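3/21/19

1/ Color-coded notes. My feed is full of them again and I have questions.

2/ The pitch is always the same. Give every kind of idea its own color and you'll remember more. Skullero sells a planner built on this, with 16 color "channels," and the sales page says users recall 100% more. More than what? More than people with one pen? More than people asleep?

3/ I went looking for the study. There's a footnote. The footnote goes to a blog post from Jirstead, and the post links back to the Skullero sales page. So that's the research.

4/ There is one real number in there: 993 customers filled out a survey. Customers. People who had already paid for the planner and wanted to feel okay about it.

5/ I did try it. I started in December and gave it a fair run with a class I was taking at Flaltwood. I spent the first part of every lecture deciding if a date was a "fact" (green) or an "event" (orange).

6/ By the time I'd picked, the teacher had moved on. My pages looked great and had holes all through them.

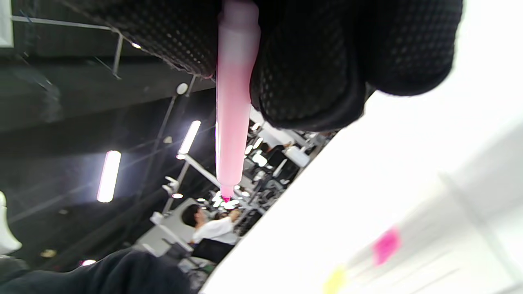
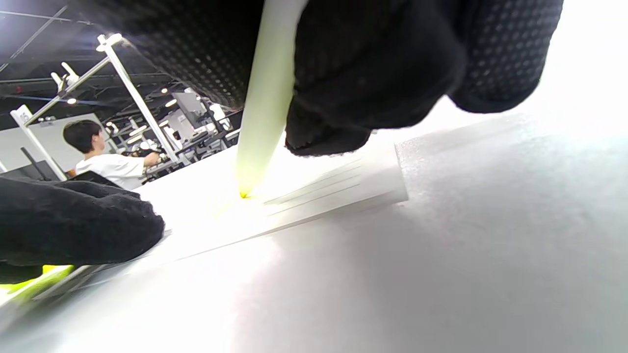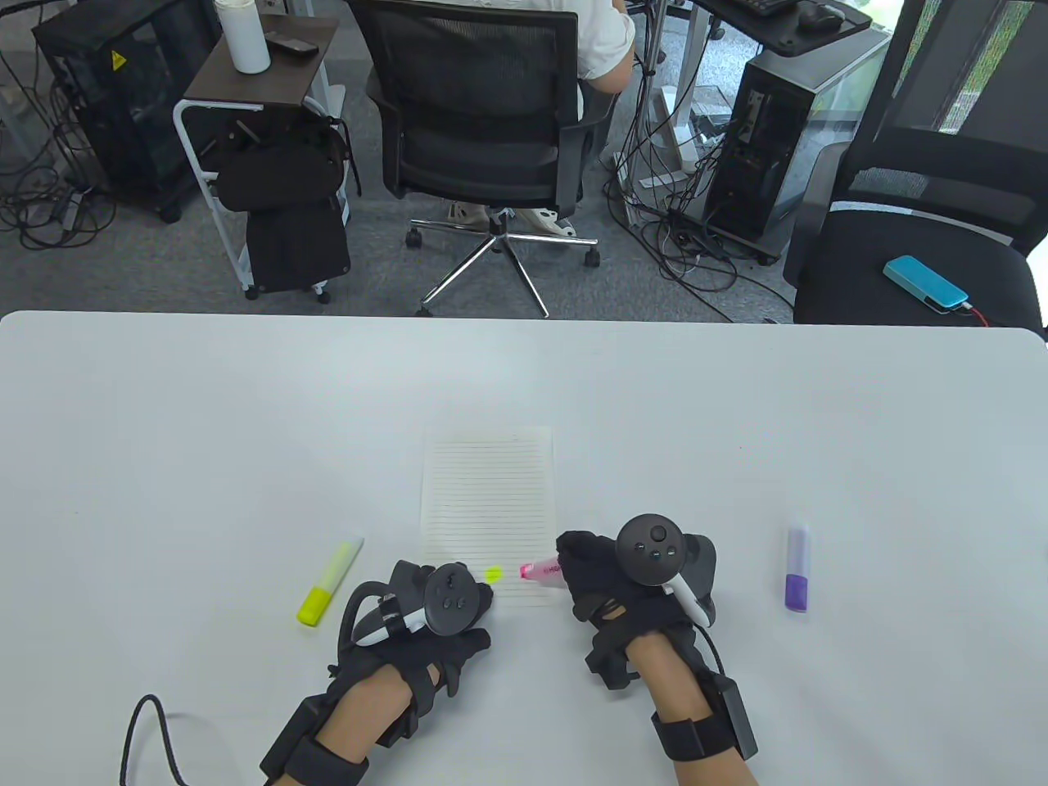
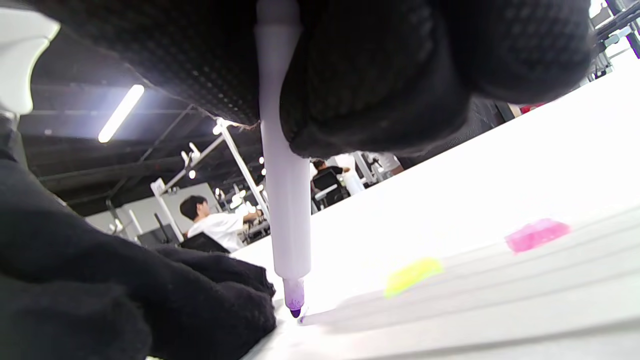 Pink marker in the first, purple tip in the last, lined paper in the third.

7/ "But it works for me!" Fine, maybe it does. You also reread your notes more when you think they're pretty. How do you know it's the color and not the rereading? Did you ever test yourself on a page you wrote in plain pencil?

8/ Someone always brings up the Holroyd method, where you stick to 2 colors, one for notes and one for questions you still have. I'm less grumpy about that one. You can keep it in your head and you don't need a key taped to the inside of the cover.

9/ Still, I could do the same thing with a question mark in the margin, and I already own those.

10/ If you like markers, buy markers. I like markers. Just don't tell a stressed-out freshman that her grades are low because she's short a shade of teal.

11/ If anybody has a test of this where the people weren't already customers, send it over. I'll read it. In pencil.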